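Equipment Planning for Automation Projects
Unit 6 handout: Budgeting for a two-arm work cell
Module leader: Hrefna Thygesen
Revised 11 November 2022

Purpose of this unit

Students taking this unit will prepare an outline budget for a small automation cell intended for handling work on a bench. The emphasis is on the costs that are commonly left out of a first estimate. The mechanical design of the arms themselves was covered in Unit 4 and will not be repeated. Students who missed that unit should read the Unit 4 handout before attempting the exercise at the end of section 6.

1. Starting from the task

A purchase request should begin with a written statement of the task. The statement names the items to be handled, the range of sizes and weights, the surface on which the work takes place and the actions required. "Handling of bottles" is too broad. "Hold a bottle on its side and grip the fitting at its neck" is a usable statement, and it tells the reader at once that two grippers will be needed at the same time.

Requests which begin with a catalogue page tend to be returned. In the Pendell case study (see the reading pack), the first submission listed a model of arm and a price but did not say what would be picked up. The finance office could not judge whether a cheaper arm would have done the work, and the request was held over until September.

2. The main headings

For the purposes of this module, a budget is set out under the following headings. The order should be kept so that submissions can be compared.

Arms and controllers
Grippers and fingers
Cameras, brackets and mounts
Bench, flooring and fixings
Power and cabling
Computing and storage
Safety assessment and signage
Staff time for installation
Training
Spares and consumables
Contingency

A heading that does not apply should be entered as nil, with a short note. It should not be deleted.

3. Grippers and fingers

Two-fingered grippers are the usual choice for a general bench cell. The price of the gripper body is easily obtained, but the fingers wear and should be entered separately. Serrated fingers hold smooth items more securely than plain ones and may mark soft plastic. Where the items are to be kept or sold afterwards, the budget should allow for a second set of fingers in a softer material.

Each arm should have its own line. Students often price one gripper and double the figure, which is acceptable only if both arms are to do the same work. In a task where one arm holds and the other grips a small part, the two may call for different fingers.

4. Cameras and cabling

A camera fitted near the gripper needs a bracket, a cable of sufficient length and some means of keeping that cable clear of the joints. The bracket is seldom supplied with the camera. In the Savura example discussed in the lecture, the cameras were delivered on time and remained in their boxes for 12 working days while brackets were made.

Cable routes should be drawn on the floor plan before any quotation is sought. The plan should show where the controllers will stand, how many sockets are needed and where they are. An extension strip is a reasonable measure during a trial period. For a permanent cell, fixed sockets should be included under Power and cabling, and the estates department should be asked for a price in writing.

5. Purchase, lease or loan

Outright purchase is suitable where the equipment will be used throughout its expected life. A lease may be preferred where the work is uncertain, although the terms on wear and accidental damage must be read closely. Laurier Chisholm's note in the reading pack compares the two for the Ellora cell and includes the full payment schedule. Students should pay particular attention to the treatment of return carriage, which the lessor did not include in the monthly sum.

A short loan from a supplier has value as a test of the task statement. It should not be taken as evidence of running costs.

6. Worked figures and exercise

The Ellora cell was planned for nearly 1,000 hours of use in its first year. The log for that year shows 341 hours. The difference was due mainly to setting up, changes of item and the absence of trained staff, none of which had been entered in the plan. The contingency of 10 per cent was spent in full on cabling and replacement fingers.

Using the headings in section 2, prepare a budget of no more than two pages for a cell with two arms on a single bench. State the task in one sentence at the top. Show separately the costs which arise once and those which recur each year. Where a price has been estimated, mark it with an E and give the basis of the estimate.

Submissions go to Giorgia Orlandini through the module page. Questions on the finance template should be addressed to Harpreet Robichaud. The template was altered this year and older copies will not be accepted.

Reading for the next unit: Chisholm, note on leasing, pages 3 to 8; Gilbert, Planning the Small Cell, chapter 2. 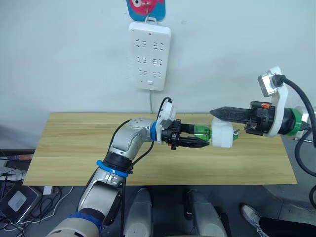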